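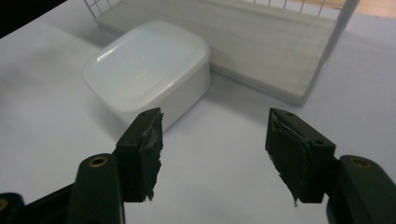 5. Recording Demonstrations with the Hand-Held Gripper

Read Section 2 (Charging and Pairing) before you start. The steps below apply to the Rindley hand-held gripper used with the Drodosum recorder.

5.1 Clear the work area of anything that is not part of the task. Items at the back of the table, such as a rack, may stay if they will be there when the robot runs.

5.2 Place the lidded container with open table in front of it. Shift it slightly between takes.

5.3 Open the fingers fully and hold for two seconds. The recorder stores this as the open limit.

5.4 Press Record. Approach slowly, close on the container, move it, and release. Keep both finger pads in the camera view throughout.

5.5 Press Stop with the fingers open. Discard any take longer than 21 seconds.

5.6 Repeat until you have six good takes, then select Merge.

NOTE: Grip tape on the pads wears with use. Frayed edges do not affect tracking, but replace the tape if a held object slips — then repeat step 5.3.

CAUTION: Keep fingers clear of the linkage when squeezing the trigger. The links can pinch.

If Merge reports a missing open limit, see Section 6.

Section revised in August by Xiaoqing Qiu.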